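4. Filling and running the Stesurero food waste drier

Read section 3 (Siting and connecting) before you use the drier for the first time. The drier must be level, with the rear vent clear of the wall and the carbon filter pressed fully home.

4.1 Before the first load

1. Take the bucket out by its handle and remove the card packing from underneath.
2. Wash the bucket and paddle in warm soapy water. Dry them with a cloth.
3. Fit the paddle over the spindle and turn it until it drops into place.
4. Put the bucket back with the arrow facing the front panel.
5. Close the lid and press it down until it clicks.
6. Switch on at the wall. The green lamp comes on.
7. Pour 500 ml of clean water into the bucket and run the Clean programme once.

Note: You may notice a slight smell from the new seals during the Clean programme. Keep the kitchen window open.

4.2 What can go in

Most cooked and raw food scraps are suitable: vegetable trimmings, fruit, bread, rice, pasta, eggshells, coffee grounds, tea leaves, fish skin and small amounts of meat. Drain wet food in a sieve before adding it.

Do not put in large bones, oyster or mussel shells, fruit stones, corn cobs, cooking oil, chewing gum, or bags of any kind, including bags marked compostable. Tea bags can go in only if they are paper and the staple has been taken off.

CAUTION: Hard items can jam the paddle. Damage caused by bones or stones is not covered by the guarantee.

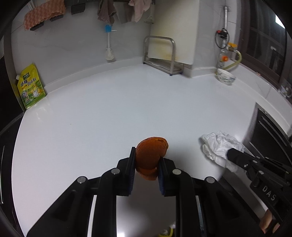

Citrus needs a little preparation because the skin is tough and the oil in it can leave a film on the bucket. Keep it to a quarter of the load at most. A piece of orange peel with a folded rim and a hanging flap, like the one shown, should be torn or cut into strips before it goes in. Left whole, a curled piece can sit on top of the paddle and go round with it for the entire programme. The same goes for banana skins, melon rind and the outer leaves of leeks.

4.3 Loading the bucket

1. Check that the bucket is empty, or that what is left from the last load is dry and below the lower line.
2. Put in dry scraps first, such as bread and eggshells.
3. Add wet scraps on top.
4. Stop when the load reaches the upper line. Do not press it down.
5. Wipe the rim of the bucket.
6. Close the lid until it clicks.

You can fill the bucket over several days. If you do, keep the lid closed between additions and leave the drier switched on at the wall so that the filter fan can run.

Whole fruit that has gone over should be quartered. If it has been started and then left, finish the job: take off the rest of the skin, cut up the flesh and drain it. 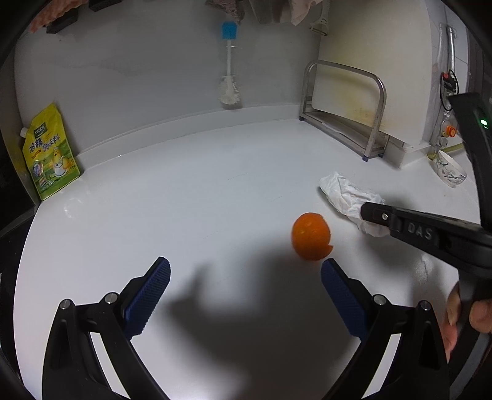
Fig. 4b. Partly peeled orange on the worktop

4.4 Choosing a programme

Quick: small loads up to 400 g, mostly dry.
Normal: mixed loads up to the upper line.
Long: wet loads, or loads with meat or fish.
Clean: water only.

Press Programme until the lamp lights beside the one you want, then press and hold Start for two seconds. The lid locks. To stop early, hold Start again and wait for the lock to release.

WARNING: The bucket gets hot. Let it cool for at least half an hour after the programme ends, or use oven gloves.

Note: If you open the lid in the middle of a Long programme, it starts again from the beginning.

4.5 Emptying

1. Wait for the green lamp to stop flashing.
2. Lift out the bucket and tip the contents into a dry container.
3. Brush out the corners with the brush supplied. Do not use a knife or a metal spoon.
4. Refit the bucket, even if you are not going to use it straight away.

If the contents are sticky, the load was too wet or had too much sugary fruit in it. Mix in a handful of dry bread and run Quick.

4.6 Error codes while running

E2: lid not closed. Press down until it clicks.
E5: paddle jammed. Switch off at the wall, let the bucket cool and remove the blockage by hand.
E7: filter due. Order part 1583 from Sellen Spares, or pick one up from the Carhuamaca Road shop.
113: internal fault. Switch off and do not use. Write to Giuliana Correa at the Sellen service desk, giving the serial number from the plate under the drier.

For care of the filter and seals, see section 5.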